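The surgical training centre at Skultonlow opened its doors nine years ago in a former textile warehouse, with a single teaching room and three members of staff. It now receives 151 trainees a year from hospitals across the region, and the waiting list for the June intake has already closed.

Its director, Siiri Huttunen, attributes the growth to changes in working hours, which have left junior doctors with fewer evenings in theatre. The centre's courses are intended to restore some of that lost practice.

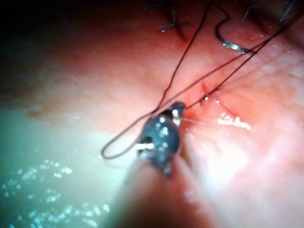

HEALTH AND EDUCATION

Suturing remains the first subject taught. Trainees are expected to record more than 500 stitches before they sit the Clurel assessment, and their logbooks are reviewed each month by Othmane Bensaid, head of teaching. A second site, at Bilten, is under discussion with the regional health board.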